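Tasier Countertop Bread Oven: Review After Five Months

Posted Monday, August 4, 2025

I bought the Tasier in March to replace a toaster oven that had stopped holding its temperature. I bake rolls and small buns most weekends and a loaf during the week, and heating the big oven for eight buns seemed wasteful. The Tasier is sold as a small oven for bread first and everything else second. I paid full price for it at the Curnbridge kitchen store and have used it three or four times a week.

Size and setup

It is wider than it looks in the store. The door drops down and needs clear counter in front of it, so measure with the door open. The back has two spacers that keep it off the wall. Leave them on. The side panels get hot enough that I moved my flour bin to the other side of the sink.

The oven comes with one wire rack, one flat tray, a crumb tray and a small water cup for steam. The flat tray is thin and bends with a pop when it heats up. I stopped using it after the second week and bought a heavier one from Frota that fits the same slots. If you already own a quarter sheet pan, try it before you buy anything. Mine was too long by the width of the rim.

Controls

There are two dials and a start button. The left dial sets the temperature and the right one sets the time. The marks on the temperature dial are 50 degrees apart, which is too coarse for bread. I put a strip of masking tape around it and made my own marks using an oven thermometer. With the dial at 400 the thermometer settled at 385. Once you know that, it is easy to work with.

The timer bell rings once, and it is not loud. I use my phone.

Buns

This is what the Tasier does best. A batch of eight plain milk buns takes 17 minutes and comes out with an even color on top, apart from the two at the back left, which always run darker. Turning the tray at the ten-minute mark fixes most of it. The bottoms brown well on the Frota tray and stay pale on the one in the box.

Steam helps the crust a little. Fill the cup halfway. A full cup spills when you slide the rack, and the water ends up in the crumb tray.

Egg wash browns fast in here because the top element is close. If your recipe was written for a full-size oven, take off 25 degrees and check early. I burned the tops of a batch of sweet rolls before I learned to put them on the lower slot.
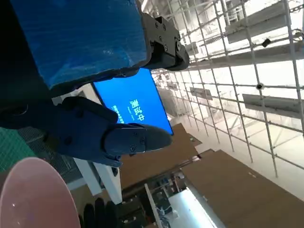
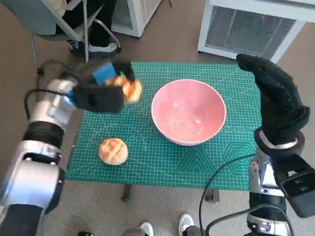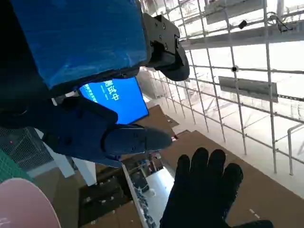
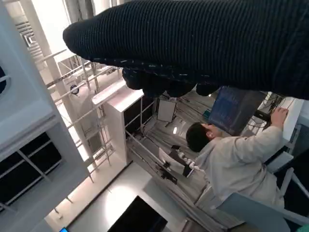 Second photo: round buns, golden brown on top.

Loaves

A one-pound loaf in a short pan fits with room to rise. A standard sandwich loaf does not, unless you like the top of your bread flat and black. I tried it with foil tented over the pan and got a decent loaf, but the foil touched the element and I would not do it again. Free-form loaves are fine up to the size of a small grapefruit before rising.

Heat recovery is slow after you open the door. The thermometer dropped 60 degrees on a quick look and took four minutes to climb back. Use the window and the light, and keep the door shut.

Other food

Toast is uneven. Roasted vegetables come out well if you keep them to one layer. Frozen pizza works if the pizza is small. I have not tried meat in it and don't plan to, as I don't want the smell in my bread.

Cleaning

The crumb tray slides out from the front and washes in the sink. The walls wipe down with a damp cloth. The door glass has a gap at the bottom where crumbs get in, and there is no way to reach them without removing 3 screws. The manual does not cover this. I did it once and it took ten minutes.

Compared with the Selach

I used a Selach of similar size for a month before it went to a relative. It heats faster and has a better door seal, and the numbers on the display matched my thermometer. It also has a fan you can't turn off, which dried out the tops of my buns before they finished rising. For cookies I would pick the Selach. For anything with yeast I would pick the Tasier.

Verdict

Good oven for small-batch bread, average at the rest. Plan on buying a better tray and a thermometer.

Pros: even browning on buns, simple dials, easy crumb tray
Cons: thin tray, coarse temperature marks, crumbs in the door, quiet bell

Rating: 4 out of 5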